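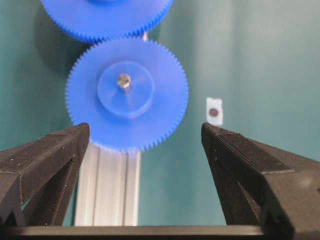
Climlow 蓝色直齿轮组 说明

先看这个再动手。写得急，有错字直接改，改完跟 Sulastri Hartono 说一声。

内容
蓝色塑料直齿轮，细齿，中间带凸起的圆轮毂。金属短轴，轴端从轮毂里露出来一点。立着的铝型材做支撑。安装面是竖的，齿轮都是立着装，不是平放。

存放
架子在 Halim 二楼，靠窗那排。备用齿轮 5 个，放 Sestimlow 的盒子里，盒盖写了“Bullidness 用”。别跟旧的那批混，旧的孔小一点，硬敲会裂。

装的顺序
1. 轴先擦干净，不上油
2. 轮毂孔对准轴端，正着推，歪了就退出来重来
3. 推到底，齿轮背面跟安装面留条缝
4. 装第二个之前先把它转一点点，让齿对上，再推
5. 用手慢慢转 3 圈，听有没有卡的声音 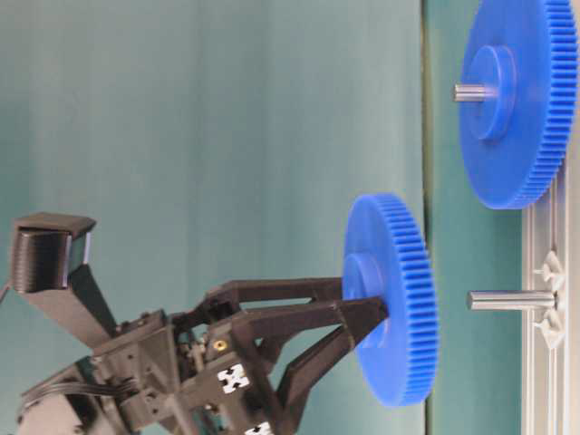 图2 一个齿轮夹在轮毂处，右上方另一个已在轴上

常见问题
推不进去：多半是歪了。看轴跟孔是不是一条线。
转起来一顿一顿：齿里有毛边，小刷子刷一下，不要用刀刮。
两个齿轮咬得太紧：型材上的螺丝松半圈，挪一点在拧紧。
轮毂有裂纹：换掉，不要粘。粘过一次，撑了不到一天。

记录
每次装完填表，列名：日期、谁装的、齿轮编号、退出重来几次、备注。备注随便写，空着也行。目前 120 行，前面几行编号写错了还没改，用的时候跳过。
寿命那栏先别信，2,000 圈是目标值，没测完。

还没弄的
- 轴的尺寸图（Khairul 有手画的，等他扫描）
- 旧齿轮清点
- 表格里“退出重来”跟“重装”两个词混着用，要统一成前面那个
- 英文版，3 月再说

更新
2021年1月19日，星期二：加了常见问题，装的顺序第 4 步重写。

联系：Khairul Wibisono（零件），Sulastri Hartono（表格跟文挡）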